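合租厨房水槽区整理 小组作业报告（第二稿）

组员：Liên Vi、Karthik Uddin、Lakmal Barua，执笔Karthik

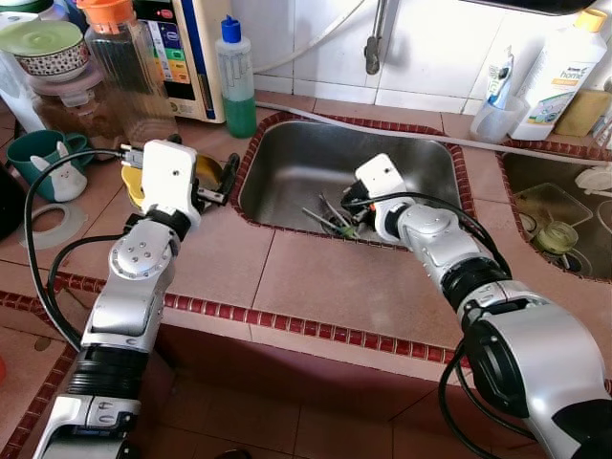

一、为什么选水槽

选题时有三个备选：鞋柜，冰箱，水槽。冰箱Lakmal不同意（他的东西最多），鞋柜太简单。水槽每天都要用，吵架也多半因为它，就定了。
地点是Lilley楼18号的公用厨房，住户就我们三个加Tharindu。五月做的，前后2周。

二、现状

水槽是不锈钢的，嵌在瓷砖台面里，边上一圈深红小方砖。台面是偏粉的米色大砖，前沿也有红色收边。好看是好看，砖缝多，擦起来费劲。
右边还有一个颜色深一点的池子，杯子习惯往那边放。
餐具堆在主池底部，绿柄的和金属柄的混在一起，横在下水口那块。这是第一个问题。下水慢，捞残渣要先把餐具全拿出来，没人愿意，于是越堆越多。
后面台面：蓝盖子的挤压瓶，里面绿色液体剩在下半截；旁边米色饮水机；再往左，橙盖的透明高罐，还有红白花纹的碗，碗上盖着浅绿盖子，底下垫着棕色容器。白色软管沿着墙走下来，贴着台面后沿，东西一多就被压住。

三、做法

先记录。门边贴一张表，谁进厨房看到池里有餐具就画一笔，晚上十点收。第一周一共106笔。Liên觉得偏低，因为早上大家都赶时间，没空画。同意，但没别的数据可用。
然后访谈，每人十分钟，在厨房站着聊。Tharindu的原话：“我不是不洗，我是不知道洗完放哪。”这句后来成了整个方案的出发点。Lakmal说他最烦的是伸手进去摸到叉子。
最后改，分四步：
1. 池里清空，餐具洗完直接进沥水筒，头朝上。勺子和叉子不分，分了没人遵守，试过。
2. 杯子只放右边池子，当天收走。
3. 后台面只留饮水机和洗洁精。罐子和碗挪到上面架子第二层，那层原来放塑料袋，塑料袋扔了一半。
4. 软管用粘钩固定，离台面抬高一点。粘钩在瓷砖上粘了两次才住，第一次墙没擦干就粘了，自己的问题。

四、花费

沥水筒、粘钩、一块吸水垫，加上刷砖缝的刷子，合计379卢比。沥水筒在Miah小店买的，店里只有一种，没得挑。吸水垫买大了，剪掉一条边，剪下来的现在当杯垫再用。

五、结果

第二周同一张表，只有18笔，多数在晚饭后。下水顺畅了很多，这个没有测，凭感觉。
挤压瓶的位置还是乱。说好放后面中间，用完总被放在左手边，可能左手边本来就更顺手，应该改规定，别改人。下一稿再试。
砖缝没有彻底解决。红色小砖那一圈刷完两天又发黑，Liên查了说要重新填缝，房东那边还没回复。

六、不足

样本太小，就一个厨房四个人，而且其中三个是做报告的，肯定会表现好一点。老师上次批注也提到了。
第二周有两天Tharindu不在，没有从数据里扣掉。
没有画平面图。Lakmal说他画，到交稿为止还没收到，先空着。
访谈记录是手写的，字有几处认不出来，附录只放能认出来的部份。

七、分工

Liên Vi：访谈、采购
Lakmal Barua：记录表、架子整理、平面图（待补）
Karthik Uddin：粘钩、刷砖缝、写报告
感谢Tharindu Wijesinghe配合访谈。初稿由Aurelio Xolalpa老师看过，标题是按他的意见改短的。

附录A 记录表两周原件
附录B 访谈摘录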